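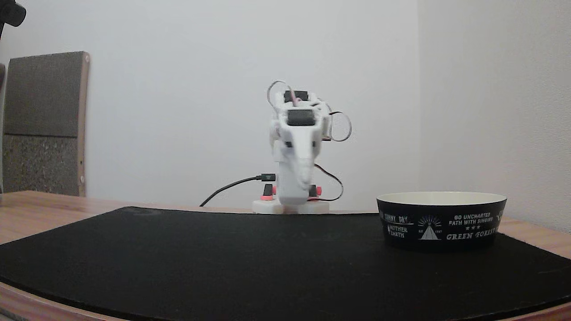

Mansilla — Datensatzkarte und Beschaffungsplan

Zweck
Mansilla dokumentiert Tischaufnahmen mit kleinen Roboterarmen und dient der Einrichtung als Grundlage für die Geräteplanung des kommenden Haushaltsjahres. Träger ist das Labor Flustamora, die Datenhaltung liegt bei Kercombe.

Umfang
Der Bestand enthält 1.129 Aufzeichnungen. Davon sind 289 für die Auswertung freigegeben, die übrigen befinden sich in der Prüfung.

Arbeitsplatz
Ein Platz besteht aus einem weißen Arm aus dem 3D-Druck mit Servomotoren, einer USB-Verbindung, einer schwarzen Tischmatte und wechselnden Alltagsgegenständen, etwa einer flachen Schale. Tische sind in den Räumen vorhanden und werden nicht beantragt.

Beschaffung
Geplant sind 12 Arme in zwei Losen zu je 6 Stück. Das erste Los soll im April abgerufen werden. Die Druckteile werden im Haus gefertigt; Servomotoren, Netzteile und Kabel sind extern zu beziehen. Angebote sind über Mutetti einzuholen und getrennt nach Erstausstattung und Ersatzteilen auszuweisen.

Folgekosten
Servomotoren und Kabel gelten als Verschleißteile und sind im laufenden Sachmittelansatz zu führen — eine Verbuchung als Investition ist ausgeschlossen. Speicherplatz wird gesondert angemeldet.

Offene Punkte
Kabelführung am Arm, Befestigung der Grundplatte, Lieferzeit der Netzteile.

Nutzung
Die Weitergabe an Dritte bedarf der schriftlichen Zustimmung des Labors Flustamora. Änderungen am Plan werden in der Datei CHANGELOG vermerkt.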